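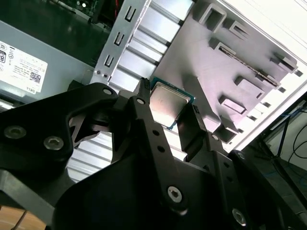 FOR IMMEDIATE RELEASE

Flandora opens pre-orders for the Marulanda cardigan, a long summer knit for cool evenings

July 6, 2025

Flandora, the women's knitwear label, is very happy to share the newest member of its summer family. The Marulanda is a long, open-fronted cardigan in soft cotton yarn, made for the hour when the sun has gone behind the houses and you would still like to stay out in the garden a little longer.

The cardigan falls to just above the knee and has two deep patch pockets, wide enough for a paperback or a pair of gardening gloves. The sleeves are cut generously, so they can be pushed up to the elbow while you are washing up and pulled back down over your hands afterwards. A narrow band of ribbing runs around the neck and down both front edges, and there is a loose tie belt for anyone who prefers a bit of shape (it slips out of its loops quite easily if you don't).

We have chosen four colours this time: oatmeal, faded rose, slate and a warm apricot that our customers had been asking for ever since we used it on a scarf two summers ago. We did try it in a brighter version first, and it was very cheerful indeed, but the softer one sat so much better next to denim and white linen that we went with that.

The Marulanda comes in sizes 8 to 24 and costs £58. The first batch is a small one, with 699 cardigans across all the colours, and a second will follow if there are enough of you who would like one. Customers who order before the end of July will receive a matching drawstring bag, knitted from the same yarn and handy for keeping the cardigan tidy in a suitcase.

"We wanted something you could throw over a cotton dress without having to think very much about it," said a spokesperson for Flandora. "Several of us have been wearing the samples all through the spring, on trains and at school fetes and once at a rather chilly wedding, and we have been terribly reluctant to hand them back!"

The yarn can be washed at 30 degrees on a gentle cycle. Please dry the cardigan flat, and fold it instead of hanging it up, as the weight of the pockets will pull at the shoulders over time.

Pre-orders are open now through the Flandora website and by telephone, and parcels will be sent out within 15 working days. Unworn cardigans may be returned for a full refund up to 60 days after delivery.

Fabric swatches and sample cardigans are available to the press on request from the Flandora press office.

ENDS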